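Ticket: Tostar washer stops before final spin
Product line: Mimometti front loaders
Status: Waiting on customer

Customer reports the cycle halts with 17 minutes left on the display. Drum stays full. Started in April, now happens on almost every load. Power reset tried twice, no change. Error log shows drain timeout after 100 seconds.

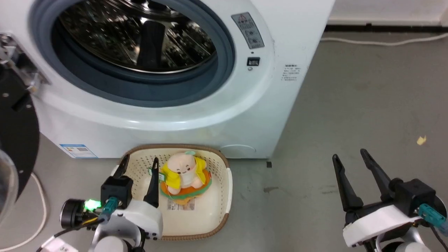

Drain hose was checked first. Outlet height is 30 inches, within spec, no kinks reported. Next step is the pump filter. Unplug the washer, put towels down, and open the round cover at the bottom right of the front. Turn it slowly and let the water out in stages. Clean the filter and check that the impeller turns.

Update: customer removed lint and a coin. Asked to run a rinse and spin at 50 percent load and reply with the result. If it times out again, order drain pump from Kariuki.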